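Sorting out the keys

I have been meaning to deal with our keys since we moved to Zullholm Road, and in February I finally did it. This is a long post about a small job, but a couple of people asked what I did after I grumbled about it last month, so I've written it all down.

The problem was the bowl. It sits on the shelf by the front door and for years anything that looked like a key went in it. Spare front door keys, bike lock keys, a key for a filing cabinet I gave away, luggage keys the size of a fingernail. There were also rings with nothing on them and a few lengths of chain from old keyrings. When I wanted the shed key I tipped the lot out on the table, found it, and swept everything back in again. I probably did that once a week.

What finally set me off was locking myself out of the shed with the lawnmower in it. The spare was in the bowl but I couldn't tell it from three others that looked the same, and I walked up and down the garden four times trying them.

The first thing I did was go round the house with the whole bowl and try every key in every lock. It took most of an evening. I'd recommend starting at the top of the house and working down, and leaving the meter cupboard until last because the lock is stiff and makes you cross. Windows count as locks. I forgot the windows and had to go round again.

Anything that opened something went in a mug with a scrap of masking tape on it saying what it was for. Anything that didn't went back in the bowl. I was surprised how few made it to the mug.

The next job was the chains. Small links are a nuisance. They fold over themselves and catch on the split rings, and the more you shake them the worse they get. What works for me is to lay the whole thing on a flat pale surface, find one end and hold that up so the rest hangs down. Then you can see which loops are just lying over each other and which have gone through. Pick at the lowest bit first. A cocktail stick helps, or a blunt darning needle. Don't pull.
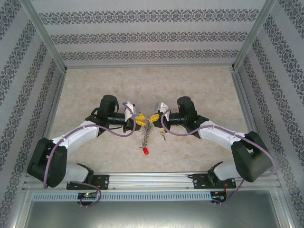 The chain with the small keys and its red tag. 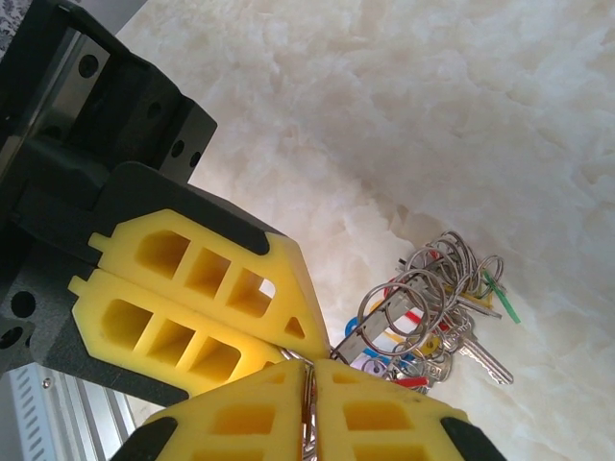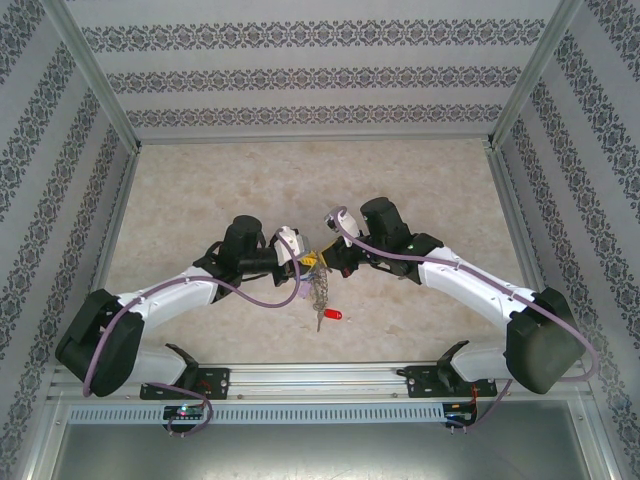
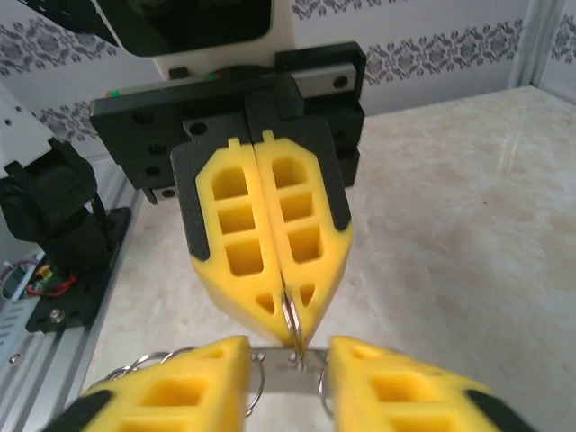
Split rings are the other thing that slows you down. I used to ruin a thumbnail every time. You can buy a little tool for it, but a staple remover does just as well: push one tooth in between the coils and the ring stays open while you slide the key on. My friend Khải Giáp uses the edge of a coin, which I have tried and can't manage. For very small rings I gave up and used tweezers.

I threw away any ring that had gone slack. If you can see daylight between the coils it will let go of a key sooner or later, and I would prefer to lose a ring than the key to the back door.

Then labels. I had a packet of 200 tags from Prukance that I bought for the seed tins and never opened, so I used some of those. They are card with a metal edge and they take pencil well. Biro rubs off. I don't write the address on anything, or the name of the door in full, only a short code that we both know. So the back door is B, the shed is S, and the two garage keys are G1 and G2. Not much of a code, I admit, but it means nothing to someone who picks one up in the street.

Colour turned out to be more use than writing for the ones we pick up daily. Red is for the keys that leave the house and plain card is for the ones that stay in. I can see a red tag at the bottom of a bag, and I can't say that for anything I have written in pencil.

For hanging them I got a Fikside rail, the narrow one with the little pegs. It is 308 mm long and fits between the door frame and the coat hooks with a bit to spare. I put it up with two screws and it has stayed level so far. The pegs are a bit short, so anything on a thick ring needs a peg to itself. I'd have liked it to have one more peg.

The leftovers came to 49 keys that open nothing we own. I did count those, as I wanted to know how bad it was. I kept them in an envelope for a fortnight in case something turned up, and one did: it was for the cash tin, which I had forgotten was lockable. The rest went to Macaraeg's, the hardware shop by the station, where they have a tub on the counter for scrap brass and steel. The man there picked one out, looked at it and said it was for a piano. We have never had a piano.

I kept one chain. It is no good for keys, too long and too light, but I've put it on the bath plug, where the old one had snapped.

The bowl is still on the shelf. I left it empty for a few days and then somebody put a bus ticket in it, so I've moved it to the kitchen and it has lemons in it now.

Next on the list is the drawer of chargers, which I am not looking forward to. If anyone has a good way of working out what a plug belongs to when the label has worn off, please leave a comment.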